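State and Local Public Finance
Unit 5 Handout: Earmarked Revenue, Dedicated Funds and Sweeps

Read before the Saturday session. Bring the worksheet from Unit 4.

1. Terms

General fund. The account that receives revenue with no legal restriction on its use. Most operating appropriations are made from it.

Dedicated fund. An account that receives a named revenue source and may be spent only on stated purposes. The restriction may come from a constitution, a statute, a bond covenant or a federal grant condition.

Sweep. A transfer of unspent balance out of a dedicated fund, usually into the general fund, authorized by the legislature.

Supplanting. Use of dedicated money to pay for an activity that the general fund paid for before, so that total spending on the activity does not rise.

Students often mix up the last two. A sweep moves cash between funds. Supplanting leaves the cash where it is and changes what the general fund is asked to cover. A fund can be protected against one and fully exposed to the other.

2. Strength of the restriction

The source of the restriction decides how hard it is to undo. A constitutional dedication normally needs a vote of the electorate to change. A statutory dedication can be changed by any later bill, including an omnibus bill passed near the end of a session. The phrase "notwithstanding any law to the contrary" is enough in most cases. A bond covenant is different again. It is a contract with bondholders, and breaking it may count as default.

When reading a fund statute, look for the following:
Is the money appropriated by the statute itself, or must each budget bill appropriate it?
Does the unspent balance carry forward or lapse?
Who keeps the interest earned on the balance?
Is there a maintenance-of-effort clause, and against what base year is it measured?

The third item is easy to overlook. If interest is credited to the general fund, a dedicated fund with a large idle balance works as a free loan to the rest of the budget.
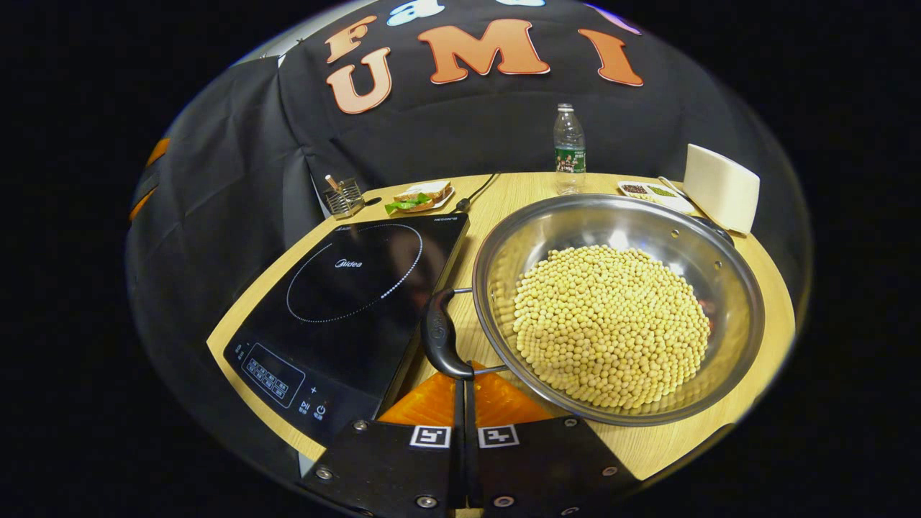 A dedication also depends on how the revenue base is defined. Suppose a legislature creates a home energy fund and feeds it with a fee on the retail sale of cooking appliances. The drafter must say which goods are covered. A tabletop induction unit like the Midea cooktop on the round table in the photo would be inside a fee on "electric cooking appliances" and outside a fee on "ranges," if a range is defined as a unit with an oven. A narrow definition gives a stable list of taxpayers but a base that shrinks as buyers switch products. A broad one holds its yield better and costs more to administer. Neither choice shows up in the title of the bill, and fiscal notes often assume the broad reading without saying so.

3. Worked case: the Brelon Water Account

The Brelon Water Account is funded by a surcharge on water connections in the Brelon district. There are 2,017 connections, each billed at $9 per month.

Annual gross revenue:
2,017 x 9 x 12 = $217,836

The statute allows 2 percent of gross revenue for collection costs:
217,836 x 0.02 = $4,356.72

Net available for appropriation:
217,836.00 - 4,356.72 = $213,479.28

In its second year the account carries a balance, and the budget bill contains the following language: "Notwithstanding any law to the contrary, the unencumbered balance of the Brelon Water Account is transferred to the general fund."

The operative word is unencumbered. Money already committed by signed contract stays in the account. The Plolis intake repair was under contract in May and is safe. The Jikus culvert project had been approved and announced, but no contract was signed before the transfer took effect, so its money is part of the swept balance. Approval by a board is not an encumbrance under the definition in Section 1 of the reader.

The sweep does not end the surcharge. Customers go on paying at the same rate, and the next year's collections enter the account as before. This is the usual ground of legal challenge: a fee justified by a service has in effect been spent as a tax. Courts differ on the point. Some look at the purpose when the fee was set, others at where the money went.

4. Defensive drafting

The Paulauskas draft, reprinted in the reader, uses two devices. It makes the appropriation continuing, so no yearly act is needed, and it suspends collection of the surcharge in any fiscal year in which a transfer is made. The second device removes much of the gain from a sweep, although the same legislature could repeal it in the same bill.

Note that the draft says nothing about supplanting. A maintenance-of-effort clause would have to be added separately.

5. Problems

a. Recompute net revenue for the Brelon account if the collection allowance is dropped.
b. Rewrite the transfer language so that the Jikus money is left in place. Use one sentence.
c. The general fund paid for routine sampling before the account existed and does not pay for it now. Classify this change and state what record you would need to prove it.

Written answers to b and c should not exceed one page together.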